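Trurlow Students Record Tabletop Tasks for Robotics Course
January 17, 2020

Students in the second-year robotics course at Trurlow Technical College have begun recording tabletop handling tasks with hand-held grippers, as part of a project that opened in November. The recordings will be used to train a small robot arm later in the term.

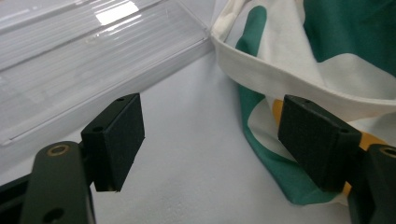

Each pair of students is asked to contribute short demonstrations using ordinary household items, including cloth bags and clear plastic containers. The class has set a goal of 2000 demonstrations and had completed 1166 by the end of last week.

"Cloth is the hard part," said course instructor Archie Hepburn. "A canvas bag never lands the same way twice, and the students have to decide where to take hold of it each time."

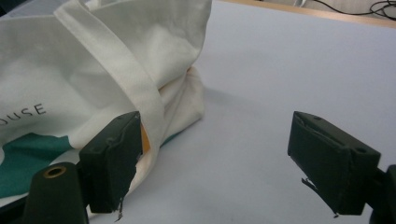 Fabric items were added at the students' request – the original plan covered rigid objects only. Finger coverings are inspected at the start of each session, and spare sets are kept in the Mtshali Laboratory.

The project, named Merura, is open to students from the college's Kokinbridge campus, who may join on a space-available basis. Participants receive credit toward the practical portion of the course. Applications for the remaining places should be submitted to the department office.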